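Plavgate laundry fee vote pushed back to March

Tenants at the Tóth Street apartments will keep paying the old rate for now 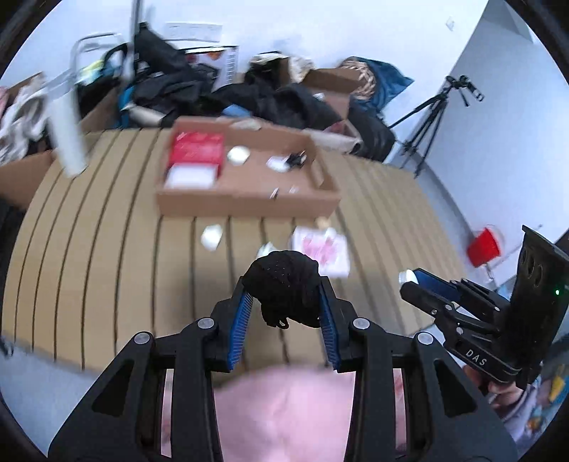
PLAVGATE -- The fight over what it costs to wash a load of clothes at the Tóth Street apartments isn't over yet. The housing board put off its vote until March after a packed meeting that ran past 10 p.m., with tenants still lined up at the microphone when the chair called time.

On the table: a plan from Tovarus, the company that runs the shared laundry rooms, to drop coins and move all machines to a prepaid card. Price of a wash would go up. So would drying. The card itself costs $2, non refundable.

Tovarus says the change is overdue. Prices have not moved in years, water and power have, and the coin boxes keep getting broken into. The company told the board in a letter that it can't keep fixing the older washers at the current rate.

Tenants weren't buying it. Sihan Xu, who has lived in the north building since it reopened, brought a stack of signed petition sheets -- 326 names, she said, from a complex of 1165 units. She told the board most people she spoke to had never gotten a notice.

"I found out from a piece of paper taped on a dryer," Xu said. "Half of it was covered by a lost mitten sign."

Her main complaint was the card. It can only be loaded at a kiosk in the rental office, and the office closes at 5. Anyone who works days would have to plan ahead or go without. She also asked what happens to money left on a card when a person moves out. The Tovarus rep at the meeting said he would have to get back to her on that.

Others had shorter lists. One man wanted the lint traps cleaned. A mother of three said she already washes socks and small stuff in the bathtub to save a load, and would be doing more of it. Several people asked for folding tables in the south building, which hasn't had one since the floor was redone.

Board member Norbert Kuruc, who made the motion to delay, said he wants to see repair records before he votes on anything. The current contract calls for broken machines to be fixed within two business days. Kuruc said he walked through the south laundry room on his way to the meeting and found out of order signs on machines that were down when he visited last month.

"If they want more money, fine, show us the work," he said. "I'm not against a card. I'm against a card that you can only fill up when your at your job."

The motion passed with no votes against. Tovarus has to turn over the records, plus a plan for loading cards after hours, ahead of the March meeting. Until then coin machines stay and so do the prices.

There was some talk of switching companies altogether. Brillow, which handles laundry at the senior housing across town, sent someone to sit in the back row but made no pitch. Board staff said the Tovarus contract has an early exit clause but using it would mean a fee, and the machines would go with the company. No one on the board seemed eager for that -- a complex this size with no washers, even for a week or two, would be a mess. The nearest laundromat is past the rail bridge and the bus that goes there stops running at 9.

Also at the meeting: the board approved new lights for the rear parking lot. Snow removal bids were opened and sent to staff for reveiw. A request to allow window air conditioners in the east building was tabled, again.

Tenants who want to comment on the laundry plan can drop a letter at the rental office or speak at the next meeting. Sign up starts at 6 p.m. at the door. Xu said she will keep collecting names untill then, mostly evenings, in the north building lobby. She is looking for help with the south building and for anyone who can translate the flyer.

Notices for the March meeting are supposed to go under every door this time, per the board. Not on the dryers.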